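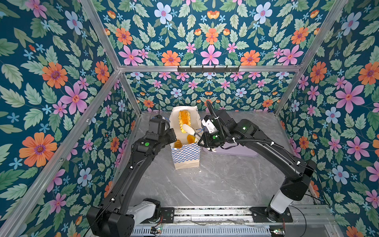

Llevo desde julio dándole vueltas a la misma pregunta, la que me hace mi cuñado en todas las comidas: ¿cuándo va a haber una máquina que despache en la panadería mientras yo me siento un rato? Porque vender pan parece fácil hasta que te pones. El bollo pesa poco, se aplasta con nada, el glaseado se queda pegado donde no debe y encima el cliente lo quiere entero y bonito. Fijaos en la trenza, de pie en su bolsa con cuadritos azules y blancos, con la pinza de madera apoyada en ella y dos bollitos redondos más abajo. Yo eso lo hago sin mirar, hablando del tiempo y cobrando a la vez, pero cuando intento explicar cómo lo hago me quedo en blanco. ¿Cuánto aprieto? Pues lo justo. ¿Y cuánto es lo justo? ¡Ahí está el lío!

La pinza tiene más miga de lo que parece (perdón, deformación profesional). En la tienda usamos de madera desde siempre. Las metálicas marcan el glaseado y las de silicona me resbalan, aunque mi compañera de Jesholm jura que son lo mejor del mundo. Para un brazo robótico supongo que la cosa se complica, porque ya no tiene que cerrar sus propios dedos sobre la masa, tiene que manejar una herramienta y sentir lo que pasa en la otra punta. Se lo pregunté a Torquil Tennant, que trabajó unos años en Drendex montando líneas de envasado, y me contestó con un correo larguísimo del que entendí la mitad. La mitad que entendí decía que en fábrica todo llega colocado igual y en un mostrador nada llega igual dos veces.

Y luego está la bolsa, mi enemiga personal. El papel se dobla, se vuelca, se cierra justo cuando tienes las dos manos ocupadas. Con el papel encerado blanco levantado por detrás la cosa mejora bastante, yo también lo pongo así, y aun así en campaña de roscones rompo unas cuantas. Una mano cerca de la bolsa y la otra con la pinza: así nos enseñaron a todos y no conozco manera mejor. Hice la prueba en casa, con una sola mano y el cronómetro del horno. De 36 bollos llegaron enteros a la bolsa casi todos, pero tardé una eternidad y mis hijas se rieron muchísimo.

¿Mi opinión, entonces? Para doblar cajas o mover bandejas ya me lo creo. Para servir una trenza recién glaseada un sábado... bueno, cualquier mañana de cola, todavía me veo yo detrás del mostrador bastante tiempo. Si alguno trabaja con estas cosas y piensa que exagero, que me escriba, que me encanta discutir de esto. Los bollos los pongo yo.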